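ニュートン反射の光軸調整 暗くなる前に机の上で済ませる手順

観望会の会場に着いてから光軸を直そうとすると、たいてい日が沈みきってしまいます。金星や木星のような明るい対象なら多少ずれていても見えますが、倍率を上げたときの像の甘さは光軸のずれが原因ということがよくあります。このページでは、口径20センチ前後のニュートン反射を対象に、家で光軸を合わせておき、現地では星像で最後の確認だけをする手順をまとめます。

シュミットカセグレンや屈折には当てはまらない部分が多いので、そちらをお使いの方は取扱説明書に従ってください。

用意するもの

・チェシャアイピース(十字線入りのもの)
・六角レンチとプラスドライバー(お使いの鏡筒のネジに合うもの)
・主鏡のセンターマーク(貼られていない場合はリング形のシール)
・白い紙1枚と色のついた紙1枚
・鏡筒を水平に寝かせられる台と、転がり止めのタオル2枚

レーザーコリメーターはあってもかまいませんが、先にコリメーター自体の光軸を確認しておく必要があります。受け座の中で回してみて、主鏡の上で赤い点が円を描くようなら調整がずれています。私は普段チェシャだけで済ませています。

作業の前に

鏡筒は必ず水平か、主鏡側をわずかに低くして置きます。筒先を上に向けたまま斜鏡のネジをゆるめると、レンチやネジを主鏡の上に落とすことがあります。一度やると忘れられません。ネックレスや胸ポケットの中身も外しておいてください。

部屋の照明は明るいほうが楽です。筒先を明るい壁に向けると、接眼部から覗いたときに鏡の縁がはっきり見えます。直射日光の当たる窓辺では作業しないでください。昼間に筒先が太陽を向くと、目にも部屋にも危険です。

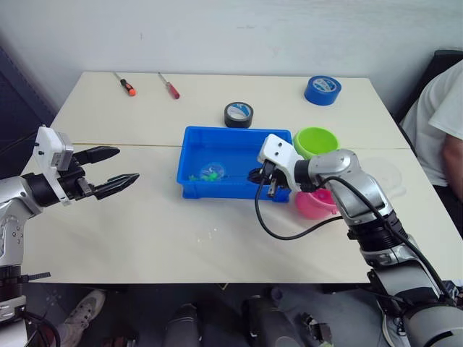 白い天板と淡いグレーの壁

手順1 接眼部の確認

接眼部にガタがあると、この先の調整がすべて無駄になります。ドローチューブをいちばん繰り出した状態と引っ込めた状態の両方で、指で軽く上下に押してみます。動くようなら、ラックピニオン式は側面の押さえネジ、クレイフォード式は下側のテンションネジを少しずつ締めます。締めすぎるとピント合わせが重くなるので、ネジを8分の1回転させるたびに動きを確かめます。

チェシャを差し込むときは、固定ネジを締める順番をいつも同じにします。固定ネジが2本ある場合、片方だけを強く締めると中心が横に逃げます。実際にアイピースを使うときと同じ締め方をしておけば、ずれ方も同じになります。

手順2 斜鏡の位置を合わせる

最初に合わせるのは、斜鏡が接眼部の真下に来ているかどうかです。斜鏡と主鏡の間に白い紙を差し込み、主鏡の反射が見えないようにします。次に、斜鏡の向こう側、接眼部と反対の内壁に色紙を当てます。こうすると斜鏡の輪郭だけが浮き上がって見えます。

チェシャから覗いて、斜鏡の輪郭が円に見え、接眼筒の縁と同心になっていれば合格です。

筒先側または主鏡側に寄っている場合は、斜鏡金具の中央ネジで前後させます。このとき、まわりの3本の調整ネジを先に少しゆるめておきます。斜鏡の金具を反対の手で支え、落とさないようにしてください。

輪郭が楕円に見える場合は、斜鏡が軸のまわりに回っています。中央ネジを軽くゆるめ、金具ごとゆっくり回して円に近づけます。鏡面には触れません。

接眼筒に対して左右に寄っている場合は、スパイダーの張りに偏りがあります。筒の外から羽根のネジを加減しますが、ここは大きくずれていない限り触らなくてよい箇所です。

手順3 斜鏡の傾きを合わせる

紙を2枚とも外します。チェシャの十字線の交点が主鏡のセンターマークに重なるように、斜鏡の3本の調整ネジを動かします。1本を締めるときは、先に残りの2本をわずかにゆるめます。1回に動かす量は8分の1回転までにすると、どのネジがどちらの方向に効くのかがわかります。

十字線とセンターマークと手前の覗き穴の影が一度に見えるので、初めは混乱します。この段階では十字線とセンターマークの2つだけを見てください。

合ったら、主鏡全体が斜鏡の中に収まっているかを見ます。主鏡を押さえている爪がすべて同じように見えていれば問題ありません。1つでも欠けていたら、手順2に戻って斜鏡の回転を見直します。この往復は2回か3回で収まるのが普通です。

斜鏡の影が主鏡側に少し寄って見えることがありますが、口径比がF5より明るい鏡筒では正常です。オフセットと呼ばれるもので、無理に中心へ持ってこようとすると、かえって合わなくなります。

手順4 主鏡の傾きを合わせる

最後に主鏡です。主鏡セルの裏側には、引きネジと押しネジが3組あります。バネ式の場合は、調整ネジ3本とロックネジ3本です。どちらの形式でも、まずロック側をゆるめます。

チェシャの明るいリングの中央にある黒い点を、センターマークのリングの中に入れます。ネジを回す人と覗く人が別だと早く終わります。一人のときは、ネジに番号を書いたテープを貼り、動かした向きをメモしながら進めると迷いません。

合ったらロックネジを締めますが、締めるとたいてい少し動きます。3本を均等に、軽く止まるところまで締め、もう一度覗いて確かめます。強く締め込むと主鏡に圧力がかかり、星が三角形に見えることがあります。

手順5 現地での星像テスト

車で運ぶと主鏡の傾きは少し変わります。会場に着いたら、暗くなる前にチェシャで一度確認しておきます。薄明のうちなら照明なしで覗けるので、ライトを点けて周囲に迷惑をかけることもありません。

鏡が外気になじむまでは星像テストをしても意味がありません。私は18時に筒を外に出し、食事をしてから取りかかります。筒先と接眼部の蓋は、夜露が心配でなければ外しておきます。

高度が高めの2等星を視野の中心に入れ、口径のミリ数と同じくらいの倍率にします。北極星は経緯台でもほとんど動かないので使いやすい星です。ピントをわずかに外すと、同心円の縞が見えます。縞の間隔がどの方向も同じなら、光軸は合っています。片側に寄っていれば、主鏡の調整ネジを少しだけ動かします。ネジを動かすと星も視野の中で動くので、そのつど中心に戻してから判断してください。視野の端で見ると、コマ収差のために、合っている鏡筒でもずれて見えます。

大きくピントを外した状態の丸い像で判断するのはやめたほうがよいです。斜鏡のオフセットの影響が出て、調整の良し悪しと区別がつきません。

気流が悪くて縞が見えない夜は、テストをあきらめて低倍率で楽しみます。そういう夜にネジを触ると、たいてい悪くなります。

よくある失敗

ネジが止まるまで締めきってしまい、それ以上調整できなくなる。この場合は3本とも半回転ずつ戻し、手順4の最初からやり直します。

センターマーク自体が中心からずれている。中古の鏡筒ではときどきあります。主鏡と同じ直径の円を紙に描いて切り抜き、四つ折りにして中心に穴を開ければ型紙になります。洗浄のために主鏡を外したときに確かめるのがよいでしょう。

チェシャで合わせたのに、星像では合わない。接眼部の固定ネジの締め方が違っていることが多いので、アイピースを差し直してからもう一度見ます。

調整の間隔

決まった間隔はありません。私の鏡筒は、車に積んだあとは主鏡だけを確認し、斜鏡は年に一度、5月に見直すだけです。斜鏡はきちんと固定してあれば、そう動くものではありません。

この手順の星像テストの部分は、観望仲間のRawiri Partingtonさんに教わったやり方をもとにしています。主鏡の洗浄については別のページに書きます。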